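Storing and Serving Wine at Home: Workshop Notes

Most faults in home-stored bottles come from heat and movement. The notes cover a small rack in a closet or basement corner.
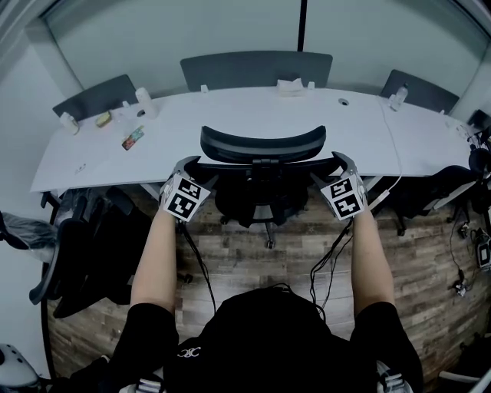

Pick the wall with the least temperature swing. An inside wall on the north side is usually best. Keep bottles away from the water heater, the dryer and any pipe that carries hot water.

Rack
Lay corked bottles flat so the cork stays damp. Screw caps can stand. Fix the rack to studs, as a full one is heavy – a 30-bottle unit needs at least 3 screws per side. Pine is fine if left unpainted. Fresh varnish gives off fumes for weeks.

Humidity
Below half on the gauge, corks begin to dry. A shallow tray of water on the floor raises the reading. Check it monthly, and more often in January when the heating is on.

Labels
Write the purchase year on a paper neck tag in pencil. Ink runs in damp air. Osvaldo Bezerra, who kept the cellar book at Triltbridge, numbered every bottle and had reached 1,262 before he changed the system. For a home rack, the shelf and row are enough.

Old corks
If a cork crumbles, stop turning. Use a two-prong puller, rocking it down on each side, then twist and lift. Pour through a clean coffee filter, rinsed first with hot water to remove the paper taste.

Red wine on cloth
Blot, do not rub. Flush from the back with cold water, then soak in oxygen bleach if the care label allows it.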